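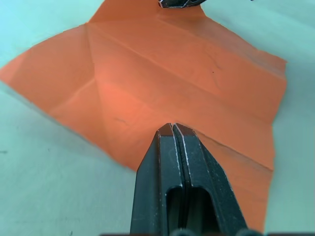 From: Steinar Lauritsen
To: Flekamley Paper Folders list
Subject: Re: Overgaard fox, stuck at the second flap

Vilhjálmur Hafþórsson wrote:
> I've started the Overgaard fox three times now and every time the
> second flap comes out lopsided. Is it me or is it the paper? I'm
> using the Pakeck 20 cm squares, the thin ones. Also, does anybody
> pencil in their landmarks or is that cheating?

Hi Vilhjálmur,

Oh, that second flap! I must have gone through half a pack on it last January. My money's on the long diagonal. If it's off even a hair at the corner, the flap on top of it has nowhere good to go, and you don't notice until you're two folds further on and cursing.

Try a bigger sheet first. I do my practice ones at 36 cm in plain orange (Ivier, from the shop on the corner) and it's so much easier to see what the creases are up to. Crease the diagonal, open it all the way back out, flip it over and run your nail along it again. Then do the flap.

Pencil marks are fine by me, I scribble on practice sheets all the time. Just keep them faint on the good one, they never rub out properly on the dark colors.

The thin squares do wrinkle if you handle them a lot, so maybe save those for number 7 or 8 :)

Are you bringing it to the next meetup? I'd love to see the tail, mine always looks like a carrot.

Steinar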